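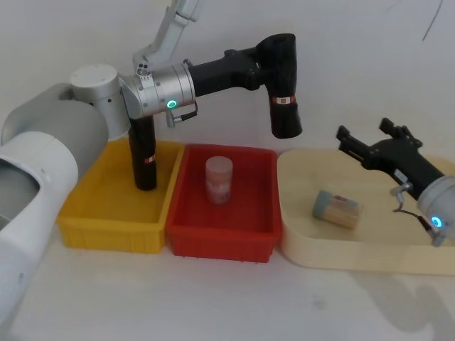 From: Eylül Ersoy
To: Sourdough and Small Breads list
Date: 2021-04-25
Subject: Re: rye starter gone sluggish, and the Fillano flour

Tihomir Ristić wrote:
> My rye starter used to double by lunch and now it just sits there
> looking at me. I moved it to the shelf over the fridge, I changed
> the water, I even gave it a spoonful of honey. I've been on the
> Fillano whole rye for two bags now. Has anyone else had trouble
> with that one, or is it me? Also, does anybody still bake the
> Ollach loaf from the old handout? I lost my copy in the move and
> all I remember is caraway and a very long wait.

Hi Tihomir, and hi everyone,

I had the same thing in November and I blamed the flour too! I went out and bought a different bag, fed the starter with it for most of a week, and got the same sad gray paste. So I don't think it's the Fillano, or at least it wasn't for me. I'm back on it now and the starter is jumping out of the jar.

What fixed mine was feeding it less often. I know that sounds backward. I was getting up, seeing no bubbles, panicking and feeding it again, and then doing it all over at dinner. All I was doing was watering it down before it had a chance to get going. So I left it completely alone for a day and a half (this was hard, I'm a fiddler) and then threw out all but a spoonful and fed that spoonful generously. Stiffer than you'd think, too, more like wet clay than batter. The next morning it had a dome on it.

I'd skip the honey. It probably isn't hurting, but rye has plenty in it for the starter to eat already. And is that shelf over the fridge really warm? Mine feels cozy when I put my hand up there and then I stuck a thermometer on it and it was no better than the counter. These days I put the jar in the oven with just the light on, with a sticky note on the door, ever since my sister preheated it for a pizza. We don't talk about that jar.

Now, the Ollach loaf. Yes! I bake it every couple of weeks and I do have the handout, though the bottom third is mostly a coffee stain. What I can read, plus what I do:

600 grams whole rye, half of it soaked overnight with the starter
2 teaspoons salt
a heaping spoon of caraway, crushed a little
a spoon of dark molasses
enough warm water that it looks like too much

Let the overnight part go 16 hours if your kitchen is cool. Mix in everything else, scrape it into a greased pan with a wet spatula, smooth the top and wait until you see little pinholes. Hot oven to start, then turn it down after ten minutes and leave it for an hour more. The stained part had the temperatures, so if anyone on the list has a clean copy please post it, I've been going by feel.

The very long wait you remember is after baking. You're supposed to wrap it in a towel and not cut it until the next day. I've cut it early more than once and the middle gums up the knife — it tastes fine, it just looks awful and sticks to your teeth.

On pans, I use the long Marchetti one, the one with the lid, but I leave the lid off for this. It's a bit big so my loaf comes out low and wide. Somebody here mentioned the Tondell pan a while ago, the tall narrow one. Does it let go of a wet rye dough or do you have to line it? I'm tempted, but I have 6 loaf pans already and no cupboard left to put them in.

If your starter is still sulking after the day and a half, write to me off list and I'll mail you some of mine, dried. It travels well in an envelope.

Eylül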